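How I write and mail a family newsletter (on paper, yes)

Every August I send a paper newsletter to my side of the family and to a handful of old neighbors from Jakenness, and every August somebody writes back asking how I get it done. So this year I'm writing the whole thing down, mostly so I can paste a link the next time my cousin Hjalti Brynjólfsdóttir asks me (hi Hjalti, I know you're reading this).

You need a word processor, a printer, envelopes, stamps and a couple of free evenings. I do the writing on the first and the printing and folding on the second. If you try to do both in one go you'll be sticking stamps on at midnight and you'll get them upside down. I have!

Start with a notes file

I keep one plain file going all year and call it "newsletter bits". Anything that might be worth telling goes in there in a few words: new roof, the Zudine trip, the pear tree finally gave us pears. No sentences, just scraps. When the time comes I print it, read it with a pen in my hand and cross out whatever bores me. Usually that's half of it.

If you didn't keep notes, scroll back through your calendar and your phone photos and write down one thing per month. That gets you plenty.

Write short pieces

My whole newsletter is 753 words this year and it fits on the front and back of one sheet. I used to go way longer and I could tell from the phone calls that people skimmed it - they'd ask me things I'd answered on page three.

I aim for five or six little pieces with a heading each. One is always about the house, one is about whoever had a birthday ending in zero, and one is a recipe, which is the part my aunt cuts out and keeps. The opening piece is the hardest, so write it last. Ask before you put in anybody else's news, especially babies and jobs.

Then read it out loud. If you run out of breath in a sentence, chop it in two.

Lay it out

Two columns, margins nice and wide, and a type size bigger than you think you need. Half of my readers are past 79 and they have told me in no uncertain terms what they think of tiny letters. I use one font for the headings and one for everything else and that's plenty. Put your address and phone number at the bottom of the back page, because people lose them.

Drawings print better than photos on my machine, so my daughter does one for the top corner. If you want photos, make them lighter than looks right on the screen. They always come out darker on paper.

Print one copy first

Just one! Hold it at arm's length, then give it to someone who hasn't seen it yet and let them find the typo in the heading. There's always one in the heading. Check that the back isn't upside down compared to the front, too. On my old Pririer there's a setting for flipping on the short edge or the long edge, and for a page you turn like a book page you want the long edge. 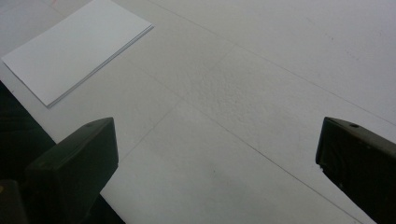 Printing the whole batch goes best in small lots. I used to load the tray to the top, walk off and come back to a jam, with two sheets pulled through together and everything after that on the wrong side. These days I put in a thin pile of plain white paper, just a few sheets, squared up so the edges line up neatly, and top it up as I go. It's slower, but I'm standing there anyway with my coffee. If your printer only does one side at a time, run all the fronts and let them sit for 15 minutes before you turn them over.

Fold, stuff, stamp

Fold in thirds, bottom up first and then top down. Do them one at a time and run the back of a spoon along the crease. I write the addresses by hand, because people open handwritten envelopes first, and I keep the list in a spreadsheet so I can update it when someone moves. The Nørgaard cousins have moved three times and I'm still getting envelopes back from the second place.

Weigh one finished envelope before you buy stamps. If you've tucked in a school photo or a thicker card it can tip over into the next rate. Anything going abroad gets mailed a week before the rest.

Keep one copy for yourself, with the year penciled on the back. Mine live in a shoebox on the hall shelf, and I get them out whenever I need to settle an argument about when we painted the kitchen.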